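Okay, thread time, because three separate people asked me how my black clothes stay black and my reply got way too long for one post. Buckle up, this is all laundry.

Background: I wear black five days out of seven. Not a style statement, I just spill coffee and hate deciding things before 8 am. For years everything I owned ended up that sad brownish charcoal and I figured that was the deal you sign.

First thing I changed was the water temp. Cold. Always cold. My mom ran everything on warm and I inherited that the way you inherit a recipe. Dark cotton doesn't need it unless something gross has happened.

Second thing was turning stuff inside out. I KNOW. Everybody's grandma says it. I ignored it for most of my adult life and then did it for one winter, and the shirts I'd bought that fall still looked like the shirts I'd bought that fall.

A lot of what looks like fading on cotton is fuzz, by the way. The surface gets roughed up, tiny fibers stand up and catch the light, and the whole thing reads gray. The dye may be mostly fine under there!

So anything that cuts down on rubbing helps. Zip the zippers. Hook the bras. Keep jeans away from t-shirts (I do a denim-only load, it's small, I feel a little guilty, I do it anyway).

Also don't stuff the drum. And don't run two shirts alone in a giant washer either, they just slap around in there. Somewhere past half full is my sweet spot.

Spin speed! My old machine had one setting, which was violence. The new one lets me pick and I leave darks at 1000. Comes out damp enough that it takes a while to dry, but the creases are so much softer.

Detergent opinions, since you'll ask. I use Brilla, the dark-colors one in the tall bottle. I tried Birnis before that and it cleaned great but the smell followed me into meetings. If you like smelling like a melon, go for it.

Whatever you buy, use less. I was pouring to the top line of the cap for a normal load for YEARS. Those pale streaks on black shirts that you think are deodorant? Some of mine were soap that never rinsed out.

How I found out: ran a "clean" shirt through a rinse with no detergent at all and looked in the window. Suds. So many suds. I stood there with my toast like, oh no.

Powder is worse for this in cold water, at least with my hard water. If you love powder, dissolve it in a jug first. I did that for a month and then got lazy and went back to liquid.

Someone's about to say vinegar in the rinse. I did it for a while. The clothes felt a bit softer, I saw no difference in color, and my washer manual says not to because of the rubber seals. So I quit. Salt did nothing for me either.

Drying: I line dry darks indoors, on the rack in the hallway, out of the sun. Sunshine is amazing for white sheets and terrible for a black dress. I've got a linen one with a lighter stripe down one shoulder from exactly one lazy August on the balcony.

If you've got to use the dryer, low heat and pull things out a little early. My towels get the full treatment, my shirts get 60 minutes max and then they hang off the shower rod like bats.

Fabric matters more than any of this, sorry. Polyester holds its black forever and also holds every gym class you ever took. Cotton feels nice and fades. Viscose pills if you look at it wrong. Wool is a dream, just wash it almost never.

Best black tee I own is from Ollimari, thick cotton, a bit boxy. It bled like crazy the first two washes (RIP a pale pink sock) and then stopped completely. Wash new darks alone at first, please learn from my sock.

Okay, redyeing. This is the fun part!! When something is truly gone but still fits, I dye it. I've done four pairs of jeans, two hoodies and a tablecloth that became black by accident.

You need to know your fiber. Regular all-purpose dye wants cotton, linen, viscose, that kind of thing. Polyester needs its own special dye and a lot of heat. Check the tag, and if the tag is gone, do a scrap from the inside hem.

The thread will not match afterward. Most seams are sewn in polyester, so your jeans come out deep black with the old stitching still showing. I like it. My sister thinks it looks like a mistake. We've agreed to disagree.

I get my dye from Verschueren, the little craft place by the train station, since they let you buy it loose and the lady at the counter asks what the fabric weighs before she'll sell you any. Weigh it dry. Black needs way more dye than any other color, double what you'd think.

Soak the item first so it goes in evenly wet. Then into the dye, and stir. And stir. I do 90 minutes total and I put on a podcast. The one time I wandered off I got a hoodie with a camo effect I did not ask for.

Rinse until it runs clear, which takes forever, and then wash it by itself. Wear gloves. My left thumbnail was blue-black the whole month of May and the dentist asked about it.

Now, checking your blacks. Don't judge them in the closet. Everything looks black in a closet. Put the thing on something plain white in decent light and any brown or green cast jumps right out at you.

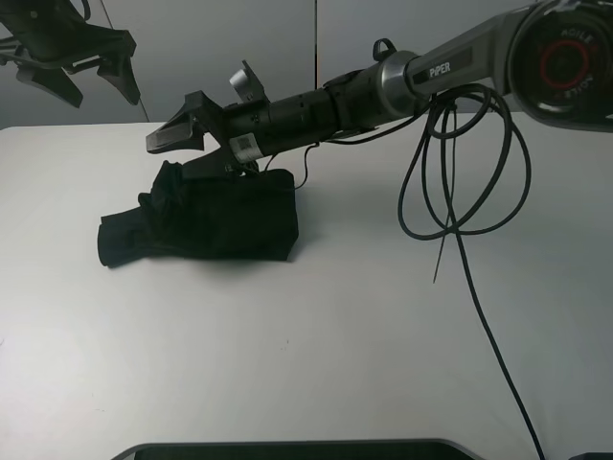 black fabric, white tabletop

I sort into three piles after that. Fine as is, needs a dye bath, and pajamas. The pajamas pile is where most of my band shirts live now and they seem happy.

Lint, real quick. Tape roller for emergencies, but a damp rubber glove run in one direction gets pet hair off better than anything I've paid money for. One direction only or you're just moving the cat around.

For pilling I use a fabric shaver, the cheap battery kind. Go light, lay it flat, stay away from seams. I put a hole in a cardigan cuff by being cocky and now I push my sleeves up whenever I wear it.

Deodorant marks: rub the fabric against itself while it's dry. Works most of the time. If it's a crusty old buildup, dish soap and an old toothbrush, let it sit, then wash cold like normal.

Ironing black stuff: inside out, or with a thin cloth over it. Otherwise you get that shiny patch, usually right on the seat of your pants where you can't see it and everyone behind you can.

Last one on storage -- I fold my knits and hang the rest, away from the window. The end of my rail used to get the afternoon sun and one blazer has a faded shoulder I'm still mad at. It's next in line for the dye pot if I can figure out the lining.

Adding replies I keep getting: yes you can dye leggings but check for spandex and expect it to come out lighter. No I don't dye in my washer, I rent and I'm scared. Big old stockpot, and it never goes back to soup.

And to the person who said they own 1000 black socks and none of them match -- same, and no, I haven't fixed that one. I wear boots.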